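Herora Street Textile Library Opens Its Doors With 600 Pieces to Borrow

7/9/22

By Slamet Wijaya

If you have ever stood in a store trying to guess how a blanket will look at home, you are going to like the old Oksanen building. The second floor is now a lending library for household textiles, and it opened to the public this week with 600 pieces on the shelves – blankets, quilts, table runners, curtains, mats, cushion covers and a whole wall of rag rugs in colors I didn't know rag rugs came in.

The Herora Street Textile Library works much like any other library. You sign up, you get a card, you take things home. Loans run for three weeks and can be renewed once if no one else is waiting. Membership is free for people who live in town and $11 a year for everyone else, and that fee covers the whole household.

I went in on opening morning meaning to stay for ten minutes and was there until lunch (my parking ticket can confirm this). The line ran down the stairs and past the bike racks before the doors were even unlocked. By closing time, 3,000 people had come through, according to the clicker at the front desk. The library lent out so much of its quilt section that the staff had to spread the remaining ones across two shelves to fill the gap!

The collection started in April with a call for donations. The idea was simple enough: people in this town have cedar chests and attic closets full of good cloth that gets unfolded once a year, if that. The call asked for pieces that were clean, in working shape and meant to be used. What came in was 2,159 items, far more than the second floor could hold. Sorting them took most of the spring. The pieces that were too fragile to lend went to the study drawers, where you can look at them and handle them with washed hands, and a good many others were passed along to the thrift store on Jonent Avenue.

What's on the open shelves is a wonderful mix. There are plain cotton bedspreads that look as if they have been through a thousand washes and could take a thousand more. There are wool throws, crocheted granny squares, a set of linen napkins with somebody's initials in the corner, and a pair of curtains printed with sailboats that I came very close to taking home even though I have no window that would fit them. Each piece has a small cloth tag sewn into a corner with its size, what it is made of if that's known, and how to wash it.

Washing, by the way, is the part everyone asks about. You don't have to do it. Borrowed pieces go back in the bag they came in, and the library sends them to Vutura, the laundry two blocks over, before they go out again. If you do want to wash something yourself during a loan, follow the tag and leave the dryer out of it. Spills happen and nobody will be charged for one, but please tell the desk so the stain can be treated early.

Stripes are getting the first featured shelf, which runs through the summer. It's a smart pick for an opening show, I think, as stripes turn up in nearly every weaving tradition there is and nearly every house I've ever slept in. They are also one of the easiest patterns to set up on a loom, where changing the color of the lengthwise threads is all it takes to get started. The shelf has narrow ticking stripes, wide awning stripes, and some lovely uneven ones where the weaver seems to have used up whatever yarn was left in the basket.

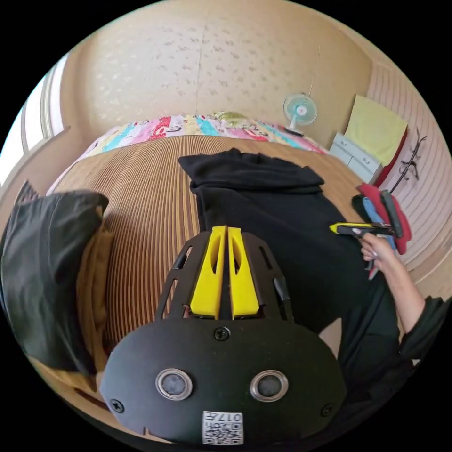

The brown ones won me over, and I say that as a person who has always gone straight for blue. A brown stripe doesn't shout. It goes with wood floors, with white sheets, with the dog. I signed out a runner in three shades of it and it has been on my kitchen table ever since, under the fruit bowl and the mail.

There is plenty going on besides the lending. The back room has four table looms and one floor loom, all of them free to use during open hours once you've taken the short intro class. Mending tables are set up along the north windows, where the light is best, with thread in every color and a tin of needles already threaded for anyone whose eyes aren't what they were. Bring your own torn thing or practice on a scrap from the bin. Kids are welcome at the mending tables with a grown-up, and there is a potholder loom corner that was packed every time I walked by.

The library would still like to hear from people with extra-long curtains, crib quilts and anything king size, all of which went out fast. It isn't taking any more doilies for now. It has a great many doilies.

Intro loom classes hold six people each, and the July ones are already full – August sign-ups are on the clipboard by the stairs, or you can call the desk and have your name added. Open hours are 10 to 6, with a later closing on the first and third evenings of sewing group. The entrance is on the Herora Street side, under the green awning, and the elevator is around the back by the loading door. Bring a big bag.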